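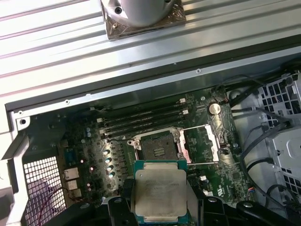
How to Replace the Processor in a Desktop Tower

Written by Judit Balogh for the Skukstead repair pages. Last checked 16th November.

These steps are for an ordinary desktop tower with an Intel-style LGA socket, the kind where the contacts are on the board and the underside of the processor is flat. If your processor has pins on its underside, use the other guide.

Before you start

Check that the new processor is supported by your board. The same socket name is no guarantee. Look up the computer's model on the maker's support site and find the list of processors it shipped with. Update the BIOS while the old processor is still in the machine.

You will need:
A Phillips screwdriver, size 2
Isopropyl alcohol, 90 percent or stronger
Lint-free cloths or coffee filters
Thermal paste
A small tray for screws
The plastic socket cover or box that came with the new processor

Opening the case

Shut the computer down and unplug it from the wall. Hold the power button in for a few seconds. Take off the side panel and lay the tower flat so the motherboard faces up. Touch bare metal on the chassis before you reach inside, and do it again whenever you come back to the bench.

If there is a plastic air shroud in the way, unclip it and set it aside. Memory can stay in its slots on most machines. Take it out if your cooler is wide or your hands are, and note which slots were in use.

Unplug the cooler fan from the board. Loosen the cooler screws a little at a time, working corner to corner. If the cooler will not lift, twist it gently from side to side until the old paste lets go. Do not pull straight up.

Removing the old processor

1. Press the retention lever down and slightly outward until it clears its hook, then let it come up slowly. It is under tension.

2. Swing the load plate open. Keep your fingers, sleeves and screwdriver away from the middle of the socket from now on.

3. Find the small triangle on the corner of the processor and the matching mark on the board or socket. The new one goes in facing the same way.

4. Hold the processor by two opposite edges and lift it out. Keep the underside off the bench and put it in a box or tray. Old paste on the metal lid can be wiped off later with alcohol.
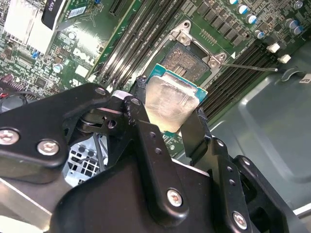
5. Look over the socket contacts under a good light. They should form even rows. If any of them catch the light differently from their neighbors, stop and look with a magnifier. Do not brush them or wipe them with a cloth.

6. If you have to leave the job, fit the plastic cover over the socket.

Fitting the new one

7. Hold the new processor by its edges, line up the triangle and the side notches, and lower it straight down. It should sit flat with no pressure. If it rocks, lift it out and check the notches again.

8. Close the load plate and bring the lever down under its hook. This takes a fair amount of force and may creak.

9. Clean the base of the cooler with alcohol and let it dry. Put a pea-sized dot of paste in the center of the processor lid.

10. Set the cooler down level and tighten its screws in a cross pattern, two turns each, until they stop. Plug the fan back in.

Put back any memory you removed, pressing until the latches close. Refit the shroud, check that no wires touch the fan, and close the case. The first start can take longer than usual. Go into the BIOS setup, confirm the processor name, and watch the temperature for a few minutes.

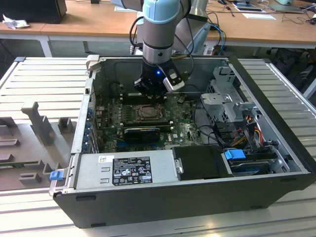 Can I reuse the thermal paste that is already on the cooler?
Clean it off and use fresh paste. Once the cooler has been lifted, the old layer has gaps in it and will not spread evenly a second time.

What if the computer will not start?
Unplug it and check the fan connector, the memory and the processor power cable, in that order. If all are seated, take the processor out and inspect the socket again.

Thanks to Ketsara Thammasiri for corrections to steps 5 and 8.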